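Speaker notes: "Who Asked for a Clear Desk?"
Haziq Lumenta
August 28, 2019

Slot is short. Skip the bio, they have the program.

OPENING
Start with the survey. 1,641 office workers were asked if clutter hurt their work, and most said yes. Pause. Then ask the room who paid for it. Answer: Drollurix, who sell drawer inserts. Wait for the laugh, don't push it.
I'm not saying the survey is fake. I'm saying that if you ask people whether mess is bad, they say mess is bad. We were all raised by somebody.
Say up front: I have no system to sell. I used to run the Flumov clear desk program and I believed in it for most of a year.

WHAT THE CLAIM IS
Three different claims get mixed up, so pull them apart slowly.
Clear desk for security. Papers locked away at night. Fine. No quarrel, moving on.
Clear desk for sharing. If four people use one desk, somebody has to move the mug. Also fine.
Clear desk for thinking. Tidy surface, tidy mind. This is the one on the posters and I can't find much holding it up. When I asked our consultant for a source she sent me a blog post. The blog post linked to another blog post. The second one was down.

THE FLUMOV STORY
We gave everyone one tray. Whatever was on the desk at 5 p.m. had to fit in the tray. Whatever didn't fit went home or went in the bin.
By February the desks looked great. Visitors said so. Then I opened the cupboards. Mention the box of chargers. Mention Nägeli's old contract, which we needed and which took nine days to turn up, under a cake tin.
Desk score went up every month. Nobody had a cupboard score. If you only measure the part people can see, that's the part that gets cleaned.
(If running late, cut the cake tin.)

SLIDES 4 AND 5
Leave these up while talking. Don't read them out.

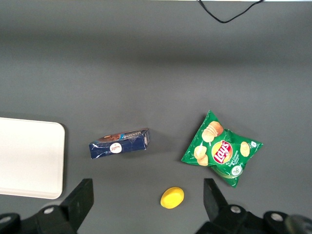
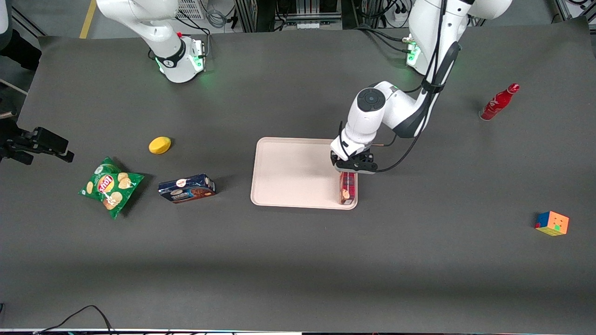 Slides 4 and 5: gray tabletop, one tray.

Ask: would you work better here? Take hands. Ask one person with a hand up what they would work ON. Most jobs need stuff. A designer needs samples, a bookkeeper needs the receipts out where she can see them. Spreading things out is how some people keep track.
Someone will bring up a famous messy genius. Don't take the bait. One messy genius proves as little as one tidy one.

WHAT MIGHT BE TRUE
Be fair here or the rest sounds like whining.
Finding things fast matters. That can be tested: name an object, start a timer. We tried it at Wuvov with nine people. The piles people did well and so did the tidy people. The ones who did badly had recently been tidied by somebody else. Small group, no control, I wouldn't bet lunch on it. Still more than the consultant had.
Some people do feel calmer at a clear desk. Good, they should have one. I don't see how that becomes a rule for the person sitting across from them.

WHAT I'D ASK BEFORE SIGNING
Read these slowly, people write them down.
What will get better, and who will check?
Where does the stuff go?
Who picked the number on the poster?
What happens to the score if we count the cupboards?
If the vendor can't answer the second one, keep your money.

QUESTIONS
Likely: "So we should all be messy?" No. Say no and stop talking.
Likely: "What about cleaning staff?" Good point, I don't have a great answer. They do need to be able to wipe the desk. Ask them what they want, we didn't.
Possible: somebody from Drollurix is in the room. Be polite. Offer to read the full survey if they'll send it, I've asked twice.

Leave the water bottle off the lectern, it fell last time.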